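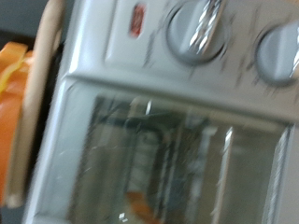

Friday, late evening

The skip loader came back from the workshop today, so I drove it again after 4 days on the small truck. I had missed it more than I expected. The hydraulic arm is quiet now and the left chain does not jump. Kojo Ofori drove it in the morning to test it and left the seat so far back that I could not reach the clutch. I forgave him, for he also filled the tank.

First job was the concrete from the old garages in Talloson. The customer ordered one container for mixed waste and filled it with broken concrete up to the top, and some above the top. I could see from the gate that it was too heavy. I tried the lift anyway, very slowly, and the front of the truck became light in a way I do not like. I put it down again. The man was not angry, but he was disappointed, and he asked if I could not "just drive carefully." I explained that the weight on the road is the same for a careful driver. He and his son took out a part of it by hand while I waited. It took nearly 2 hours. I helped a little at the end, though we are not supposed to.

At the scale in Rekent the net weight was 3,007 kilos, and this was after all that unloading. I wrote it in my notebook. The woman at the scale said they close the concrete bay next week for repair of the floor, and we must bring everything to the other side, by the wood. I have to tell the office on Monday, or they will send everybody to the wrong gate.

After that a short trip to Bañez with an empty container for a family who is clearing the house of their grandmother. The street is very narrow and there was a car exactly in the place. The daughter went from door to door to find the owner. I stood with the engine off and ate my bread. When the car was finally moved, I put the boards down first to protect the driveway, and the container went in on the first try. I was proud of this, and I looked to see if someone watched, but they were all inside already.

The grandmother herself was sitting in the kitchen. She asked me whether people ever call to get back something they threw away. I said yes, it happens, and it is better to call the same day, before we tip the load. She nodded very seriously. Then she asked her daughter to bring out again one box that was standing ready in the hall. I do not know what was in it. I thought about this box the whole way to the yard.

There is still the problem with the invoices from Stetusero. They rent from us every month and each time they say the container was there fewer days than we count. This time it is 261 dollars of difference. The office wants me to write down the hour of each delivery and take a signature. I agree with it, but at half past six in the morning there is no one on a building site who can sign. I will put the hour in the notebook and they can decide what it is worth.

I also washed the tarps, finally. Two have holes and should be replaced before July, when the wind comes and the dust with it. The green net is still good.

Home at seven. My shoulders hurt from the concrete and my hands smell of diesel even after soap — the orange soap is finished, I must buy it. I wanted to call my sister but it was already too late for her. I will call tomorrow before breakfast.

Tomorrow I only have to pick up one container, the small one behind the bakery, and then I am free. Do not forget the key for the gate.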